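Hagedorn Tea Club: Your Questions, Gathered Up

How do I join?

Just send us a note with your mailing address and tell us whether you lean toward black, green or herbal (or can't decide, we have plenty of those!). Dues are $37 a year, and the next box goes out on 23rd June.

What comes in a box?

You'll find 11 small packets, enough for a few pots each, plus a letter from Reinhold Schwerdtfeger, who picks the teas and does go on a bit about them, bless him. The October box usually leans smoky and spicy. 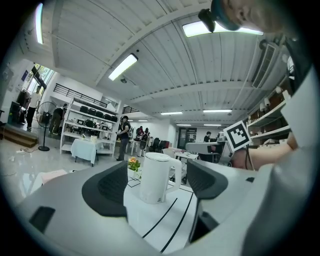 How long should I steep green tea?

Start with 2 minutes and taste it. If it seems thin, give it another half minute, and keep a note on the packet so you remember what you liked. The Nusa green can take longer than most before it turns bitter.

Can I give a membership as a gift?

Of course, and we love it when people do! Put your friend's address on the form and add a line or two for the card, which we copy out by hand.

I'm moving. What should I do?

Write to us with the old address and the new one, please, as we have two families on the books with the same last name.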